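Clametgate Shared Workshop
Pennington Gripper Project: Interim Report to the Mirkcombe Fund

Period covered: from the award of the grant to the end of February

1. Summary

The grant of £3715 was awarded for the design and construction of a low-cost, hand-held gripper which members can build at the Clametgate workshop and later fit to the bench arm. Mechanical work on the hand-held version is complete. Work on the arm mounting has begun and is running behind the agreed timetable.

2. Work completed

The first set of fingers was withdrawn after trials in which the tips bent outwards under load and did not meet squarely. The replacement fingers are deeper in section, with a bevelled top edge and a broad, flat inner face. The linkage has been shortened to reduce play at the pivot.

The revised pair has been fitted to the tool and is being used for repeated opening and closing trials at the bench. The target set in the application was 300 cycles without adjustment. Two runs have reached this figure. A third was stopped early when a pivot screw worked loose, and thread lock has been applied to all pivots as a result.
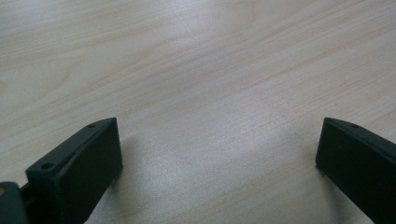

Figure 1. Revised fingers on the hand-held gripper, open over the bench top.

Holes have been provided in the top edge of the fingers so that different tips can be attached. Soft tips for handling glassware have been drawn but not yet made. Members attending the evening sessions have asked for a narrow tip suited to small fixings, and this has been added to the list of work for the next period.

3. Expenditure

Spending on materials in the period was £465, against a forecast of around £50 less. The difference is accounted for by the second set of fingers. No change to the total award is requested.

4. Matters outstanding

The mounting plate for the bench arm was ordered from Nirnport and arrived with the bolt holes drilled to the wrong spacing. A replacement has been promised without charge. Until it is received, the gripper can be tested by hand only, and the wiring for the arm cannot be finished.

5. Next period

The workshop intends to fit the mounting plate, make the soft and narrow tips, and repeat the cycle trials with the gripper on the arm. Drawings and a parts list will be sent to the Fund with the final report.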